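Section 4: Setting up your display and controls

Welcome to Lotavach! Before you set off for the city of Raltitz it's well worth spending a few minutes in the Options menu. The game runs nicely on its default settings, but there's a lot in here to play with, and a few small changes can make night driving a real joy.

Choosing a picture mode

1. From the title screen, open Options, then Display.
2. Pick a mode. Steady keeps the frame rate even and is lovely for races. Rich turns on full reflections and longer shadows – try it in the harbour district after rain!
3. Select Apply. The game reloads the current area, so expect a short black screen.

Note: You can switch modes in the middle of a journey, but not during a timed race.

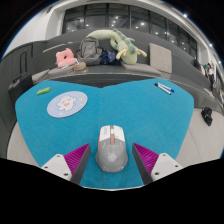 4. Still in Display, move the Field of View slider. It starts at 80. Raise it if you like to see more of the road, or lower it if fast corners make you feel queasy.
5. Set Brightness until the lighthouse on the left of the test card can only just be made out.

Caution: Lotavach has flashing lights in its tunnel stages. Turn on Soft Flashes under Comfort before you play if these bother you or anyone watching.

Mouse and keyboard

1. Open Options, then Controls, then Mouse.
2. Set Look Speed. We suggest starting at 20 and going up a little at a time in the practice yard.
3. If your mouse lets you change its own sensitivity, 2,000 is a good place to begin. Leave Look Speed alone while you change it, or you'll be chasing two settings at once.
4. Give the horn a button of its own. You'll use it far more than you think!

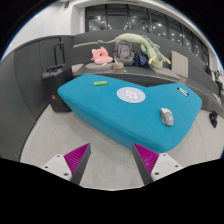
Using a controller

1. Connect the controller before starting the game.
2. Open Options, then Controls, and choose Classic or Gethin. The Gethin layout puts steering and camera on one stick and takes an evening to learn, but it's brilliant once it clicks.
3. Adjust the dead zone if the car drifts to one side on a straight road.

Saving your set-up

1. Go to Options, then Profiles, and choose an empty slot. There are 19 to fill, so save one for each car if you fancy it.
2. Type a name and select Save.
3. To share a profile, sign in to your Rudeck account and select Send Copy.
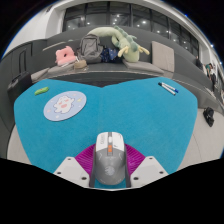 Mouse in gripper

Note: Shared profiles carry controls and comfort settings only. Display settings stay on the machine where they were made.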